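Last updated Sunday, May 10, 2026. Applies to the ground floor at Skundness and to any open room with a hard floor, furniture standing away from the walls, and no floor outlets.

# Routing power and cables across a hard floor

## Scope

These instructions cover low-load equipment on plug-in power strips: desk lamps, chargers, small fans, laptops, monitors. They do not cover fixed wiring, outdoor runs, or anything that needs its own circuit. Heaters, kettles and other loads of over 2000 W go straight into a wall outlet and are left out of the plan.

The work is done in this order: fix the furniture positions, draw the plan, choose the strip locations, run the cables, dress the slack, label, check. Most rework comes from starting at the fourth step.

## Before you start

You need:

- masking tape and a marker
- a tape measure
- hook-and-loop ties, cut from a roll
- adhesive cable clips, the flat type
- a low-profile floor cover (we use the Nerden 3, in gray)
- an under-desk tray or a pair of screw-in strip brackets
- isopropyl wipes
- printed or handwritten labels

Do not use plastic zip ties on power cables. They get pulled too tight, and the next person cuts them off with a knife held against the insulation.

## 1. Fix the furniture positions

Put every table, desk and shelf where it will stay, and mark the feet with short pieces of masking tape. Include chairs, pulled out to the position they have when someone is sitting down. A cable route that clears a pushed-in chair can still run right under the legs of an occupied one.

Then look for the features that can carry or hide a route. In an open room there are fewer of these than in a normal office, and they are usually walls, columns and the backs of shelving.

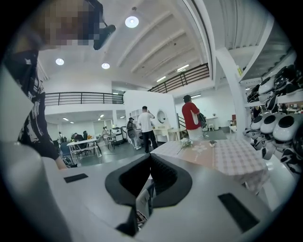 *Ground floor at Skundness. Partition wall with the mirror and vanity desk, support column to the right.*

For this floor, the partition wall is the main route. It gives a straight edge to follow across the middle of the room, and the vanity desk and light wooden table beside it can both be fed from cables kept at its base. The column is the second choice. A cable can go around its foot but should not go up it, and nothing is tied to the railings, upstairs or on the climb.

Thin-legged desks hide nothing. If a strip is going under one, plan on a tray from the beginning.

## 2. Draw the plan

A pencil sketch is enough. Mark:

1. Wall outlets, with the circuit name if it is known.
2. Every table and bench that needs power.
3. The walking lines: door to stairs, door to main table, main table to shelving.
4. Any place where a cable has to cross a walking line.

The fourth item is the one to work on. Move the source, the load, or the furniture until the crossings are as few as they can be. A longer route along a wall is better than a short one across open floor – the cost of the extra cable is small, and the floor cover can be skipped.

Lighting normally stays out of the sketch. Ceiling fixtures have their own supply, and floor cables are laid out without reference to them. Do check that any crossing is well lit, though. A black cable in a dim corner under a mezzanine is hard to see on any floor color.

## 3. Choose the strip locations

Use one strip per work area, plugged directly into a wall outlet. Never plug one strip into another. If an area is out of reach, use a strip with a longer lead. The Skuvis strips we stock have a lead of 3000 mm, which covers most bench positions along a wall.

Rules for placing a strip:

- Off the floor where possible, in a tray or on brackets under the table.
- If it must be on the floor, under the table and against the wall side.
- Sockets facing sideways or up, never face down.
- Clear of cloth. A tablecloth or hanging fabric should not rest on it.
- Clear of the mop. Floors in this type of room get wet-cleaned.

Plug adapters count as part of the strip. A bulky adapter on the end of a short lead will hang or lie wherever gravity leaves it, so give it a place in the tray and tie it down.

Add up the loads before moving on. The rating is printed on the underside of the strip and every appliance has its own rating plate. If the sum comes near the limit, split the area across two outlets on different circuits.

## 4. Run the cables

Unplug everything first and clear the route.

1. Lay the longest cable first, from the wall outlet to the strip. Follow the wall or partition and turn square corners.
2. Lay the remaining cables next to it, power on the wall side and data on the room side.
3. Wipe the wall base with isopropyl and let it dry.
4. Fix clips every 200 mm on straight runs. Add one on each side of a corner.
5. Press the cables in. They should slide with light pressure. If they don't, the clip is too small.
6. Fit the floor cover at crossings only.

Adhesive clips hold poorly on painted walls that have been dusted but not wiped. If one comes off within a day, clean the patch again and use a new clip. Reusing the pad does not work.

### Notes on coated floors
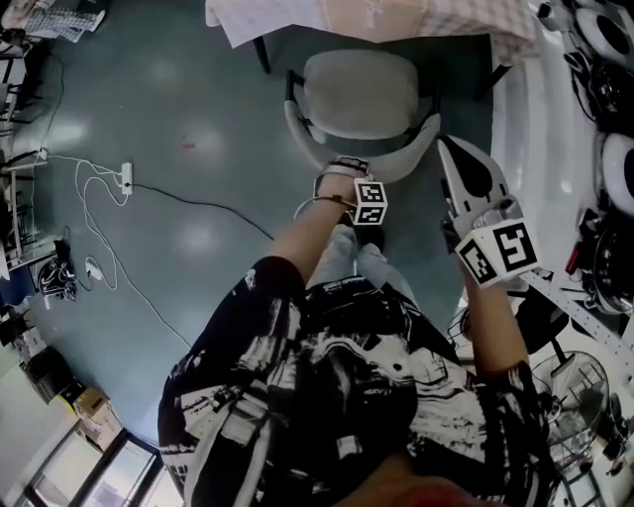

Epoxy is easy to clean and has very little grip, so a cable lying on it moves whenever it is touched. Every route needs to be held at both ends and at each change of direction. The common fault is a strip set down in open floor with its slack piled on top of it. In the photo the white cables loop around the strip, and a long black cable leaves it on a diagonal across the teal-gray floor. To correct a layout like that, move the strip under the nearest table or bench, bring the black cable back to a wall or shelving line, and turn the diagonal into two straight runs with a square corner. The small plug adapter goes into the tray with the strip.

Do not use duct tape on epoxy. The residue takes longer to remove than the cable took to lay. Gaffer tape is acceptable for a single day and should come up the same evening. For anything longer, use the floor cover with its rubber base and no adhesive.

Keep cables out of the area under rolling office chairs. Casters will flatten a thin cable against a hard floor much faster than they do on carpet. Chairs with fixed legs are less trouble, but a leg can still be set down on a cable when the chair is moved.

Floor fans need a separate look. A fan tends to get moved to wherever it is warm, and its cable goes with it. Give it the outlet nearest the middle of its range and keep its cable in one loose loop at the base. Nothing light should be lying near the grille.

## 5. Dress the slack

Slack is dealt with at the load end, up under the table.

1. Plug in and place the equipment as it will be used.
2. Pull the spare length back to the tray.
3. Fold it into a flat figure eight about as long as your hand. Do not wind it into a tight coil.
4. Tie it once at the center with hook-and-loop.
5. Put it in the tray, next to the strip and not on top of it.

Leave enough free cable for the table to be pulled out from the wall without unplugging. For a height-adjustable desk, set it to its highest position before tying anything.

Benches that hold a lot of small equipment need one more step. Run the cables off the back edge at a single point and clip them there. If they drop off the front or the ends, they will catch on knees and chair arms, and the surface gets harder to clear.

## 6. Label

Label both ends of every cable that leaves its table. Use the name of the load, not the name of the person or the project. "Bench lamp" is still correct a year later. Wrap the label as a flag, so it can be read without turning the cable.

Strips get a label with the outlet they feed from. Spare cables come off the floor and go to the shelving, tied, one type per box. Anything with nothing on its far end is a spare.

## 7. Check

Walk every line on the sketch at normal speed, then again carrying a box that hides your feet. If a shoe touches anything, the route is wrong.

Then:

- Pull each plug lightly. It should not move in the socket.
- Sit in each chair and push back.
- Open each door fully.
- After an hour of normal use, touch the strip and any tightly packed cable. Warm to the hand means too much load or too much slack in one bundle.

Repeat the check after any furniture move. At Skundness it is also done every February, when the shelving is emptied for cleaning.

## Parts used at Skundness

| Item | Type | Where |
|---|---|---|
| Power strip | Skuvis, long lead | benches and tables |
| Floor cover | Nerden 3, gray | crossings only |
| Tray | Tapley, clamp-on | vanity desk |
| Tray | Tapley, screw-in | workbench |
| Ties | hook-and-loop, cut to length | all |

The Tapley clamp-on tray marks soft wood. Put a piece of felt under the jaw before tightening it on the light wooden table.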